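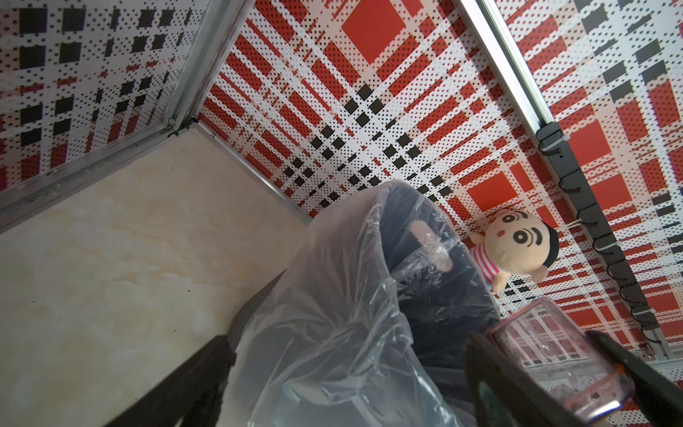 Ceiling panels, red, white and black plaid, perforated.

1/ A thread on natural gas storage spreads, as the September injection numbers are getting read as a price signal again. They are a weak one. The spread between the summer and winter contracts tells you more, and it costs nothing to look at.

2/ Basics. A storage operator buys gas in the low-demand months, injects it, and withdraws it in winter. Gross margin is the winter price minus the summer price, less injection and withdrawal fees, fuel loss and the cost of money. If the spread doesn't cover those, the cavern sits part full.

3/ Fuel loss gets left out of most back-of-envelope work. Compressors burn gas. A facility that keeps 3 per cent of injected volume as fuel is taking that at the summer price, so the deduction rises when summer gas is dear and the spread is already thin.

4/ Take the Saludo facility as it was contracted this year. Working capacity 22 petajoules, depleted reservoir, single cycle. The shippers locked in their spread in autumn and hedged the lot. What the spot price did after that made no difference to their margin on those volumes.

5/ Gurodham is a salt cavern and a different asset. Smaller volume, much faster turnaround, several cycles a year. Its owners are paid for volatility within the month. A flat summer-winter curve hurts Saludo and barely touches Gurodham.

6/ So when someone posts that "storage is 600 units above last year, therefore bearish", ask which storage. Gas in a slow reservoir can't all reach the market in a cold week. The withdrawal rate is the constraint, and it falls as reservoir pressure falls.

7/ That last point matters for late winter. A field at a quarter full delivers well below its nameplate rate. Total inventory can look comfortable in the weekly table while deliverability on a peak day is tight. The March contract carries a premium over April for that reason.

8/ On the Wistomen pipeline expansion: more capacity into the hub narrows the locational basis. It does little for the seasonal spread unless the new supply is flexible. Associated gas from oil wells is not flexible. It flows when the oil flows.

9/ Stistodley's tariff filing has the firm service agreements running to 2046. I would be careful with it. Long contracts support the financing of the pipe. They don't forecast demand, and shippers can release capacity they aren't using.

10/ Correction to post 5: Gurodham's fees are charged on injection only, with no withdrawal fee. The comparison stands but the hurdle for a short cycle is lower than I implied.

11/ Replies asking for a winter price target: I don't have one. I watch the March-April spread, the withdrawal rates and the forward curve out one more year. Next post when the operators publish their end-of-season volumes.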